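Tiltau Jackets
Student dataset of clothes folding with hand-held grippers. Version 2, September.
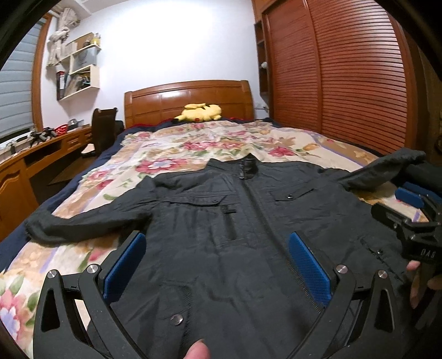
Gripper view of a charcoal jacket, collar toward the headboard.

Summary

Tiltau Jackets is the course project of the robotics club at Elport Technical School. It has 368 episodes of people folding jackets, shirts and trousers on beds and tables at home. Club members hold the grippers in their hands and do the task as they normally would. We use the data to train a small policy for the club's two-arm robot, Privach.

Contents

episodes/ – one folder per episode, with video and gripper opening
labels.csv – garment type, surface, room number, result
splits/ – 247 episodes for training, 63 for validation, the rest for test

The rooms in the test split do not appear in training. Please keep it so if you make your own split.

How to load

Run python load.py --split train. The first start is slow, the script builds an index. On Windows, use short folder names, otherwise unpacking can fail.

Known problems

Jackets are the most difficult class. Zippers and snap buttons catch on the finger pads, and sleeves often end up under the body. Episodes where this happened have "partial" in the result column. We did not remove them.
Dark cloth is sometimes overexposed or underexposed in version 1. Do not mix the two versions.
Gripper opening is missing in a few early episodes – the field is then empty, not zero.

Privacy

All rooms belong to club members or their families, and they agreed to share the video. Sound is not included.

Contact

Solomiia Karpenko (data, labels), Hòa Khúc (loader, training code). Please open an issue before you send a big pull request.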